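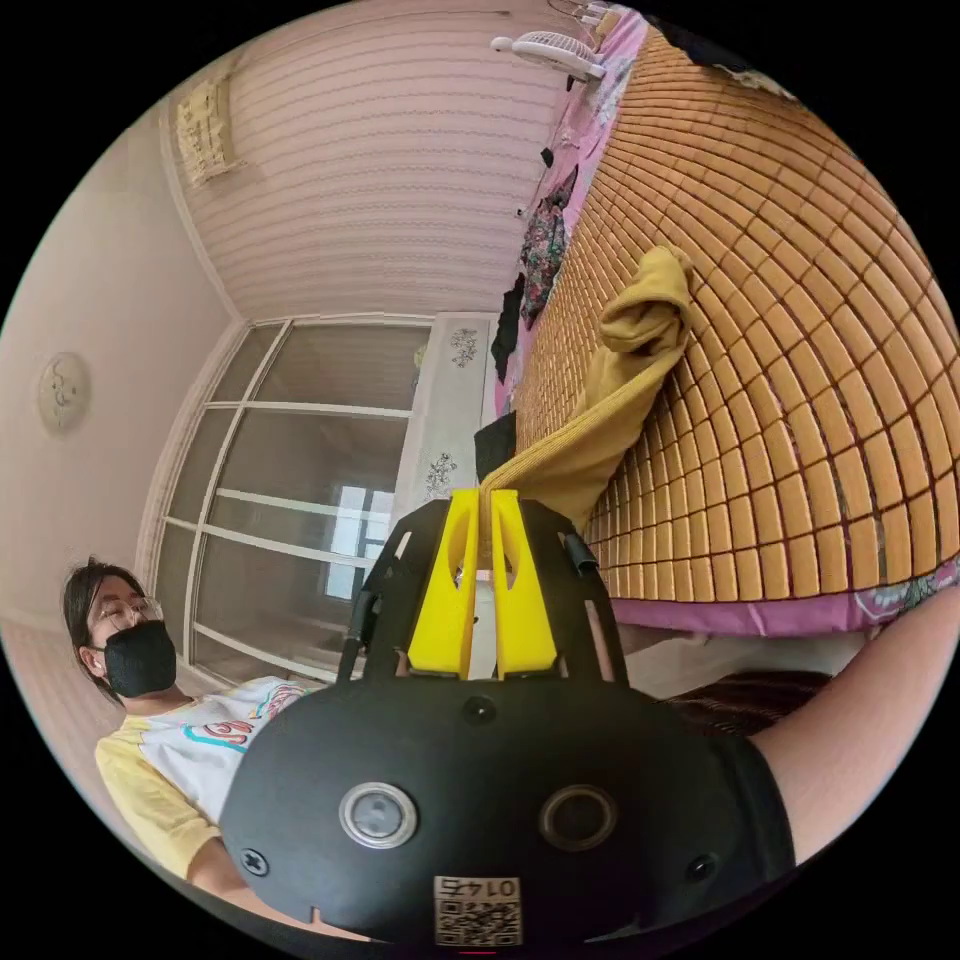

I have been looking forward to writing this one all week, because folding sweaters is my favorite chore and I finally have a method I don't abandon by the time the weather turns!

Some background for new readers. Our bedroom in Narkell is small, the closet is smaller, and for years everything knitted lived in one heap on the top shelf. If you wanted the gray one you pulled, and the rest came down on your head. Last March I took the whole heap out, gave away the things I never reached for, and started folding on the bed. It took me an entire evening and I loved it (I know, I know).

The bed matters more than you'd think. In summer we put a bamboo tile mat over the sheet, the kind made of little rectangles joined up in rows, and I used to drag it off before doing laundry. Then one morning I got lazy and folded right on top of it. What a difference! A mattress gives under your hands, so sleeves wander and the hem creeps up while you're smoothing the shoulders. The mat is firm and flat, and the rows are straight lines you can square a side seam against. My floral sheet still peeks out along the side, which makes me happy every time I walk past.

So, the method. I start with whatever is the most tangled, usually something ribbed, because ribbed things seem to tie themselves in knots in the basket. I find the collar first. Always the collar! Once that is at the top and facing away from me, I tug the hem down toward my side of the bed and the body more or less sorts itself out. Then the sleeves go out to each side, all the way, cuffs open. I used to skip that step and fold with the sleeves still bunched up underneath, and every single stack leaned.

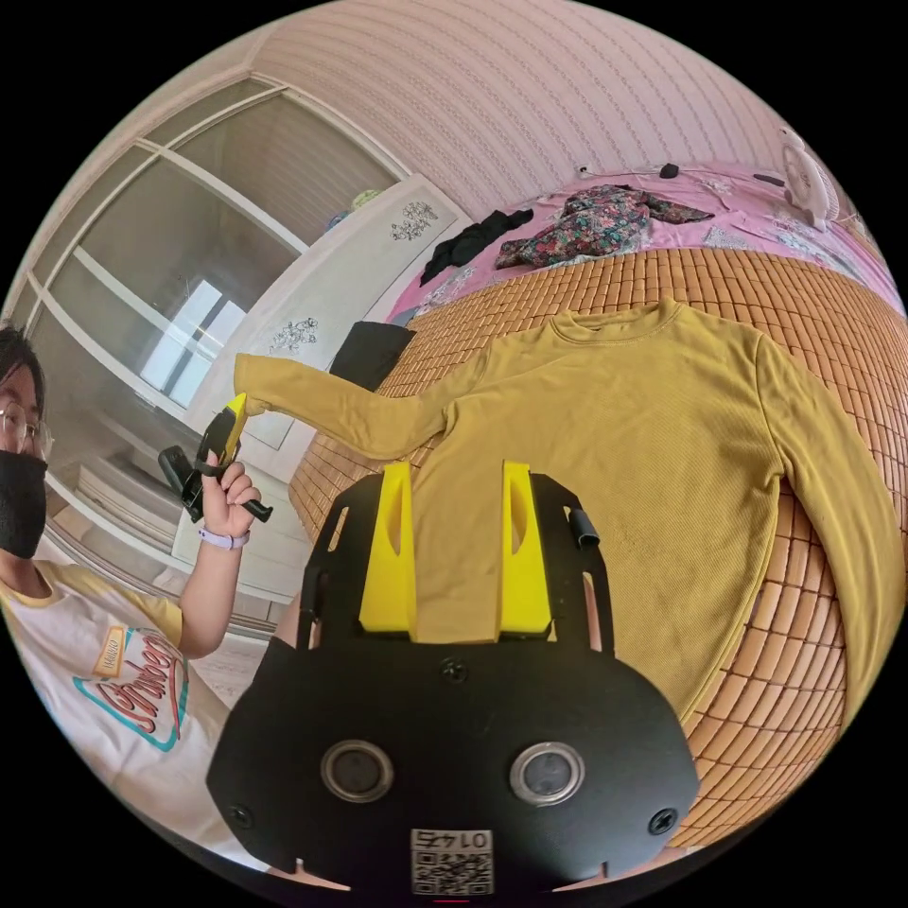
*Mustard yellow on the bamboo mat, collar at the top and one cuff still up in the air.*

Don't you love that color? Mustard goes with everything I own, and against the orange-brown tiles it looks like October.

After the sleeves I run both palms from the middle of the chest outward. I'm not trying to iron it with my hands, only to chase the deeper wrinkles toward the seams. One side folds in to the middle, the sleeve comes back down along the body, then the same on the other side. For the last part I fold up from the hem in 3, so it ends up as a chunky little block that stands on its edge. Jade Vachon, my old roommate, does hers in half and in half again and swears they come out flatter. We have argued about this over many cups of tea, and I still like my blocks.

They go upright in a drawer, collar side down, fold side up, so I can see every color at once. I got the drawer dividers from Tiven, the plain ones, and they fit after I trimmed one end. My drawer holds 27 pieces this way, if I count the two thin cardigans that hardly take up any space. The heavy cable knits don't stand up well, so those lie flat on the shelf where the heap used to be.

A few of you asked about socks and small things. I put them at the edge of the bed and leave them for last, when the big pieces are out of the way and there's room to match pairs. If I start on socks first I lose steam and the sweaters go back in the basket.

Next up is the linen shelf. I have a fitted sheet that has beaten me every time so far, and a fresh pot of tea ready for round two. If you have a trick for the elastic corners, please leave it in the comments!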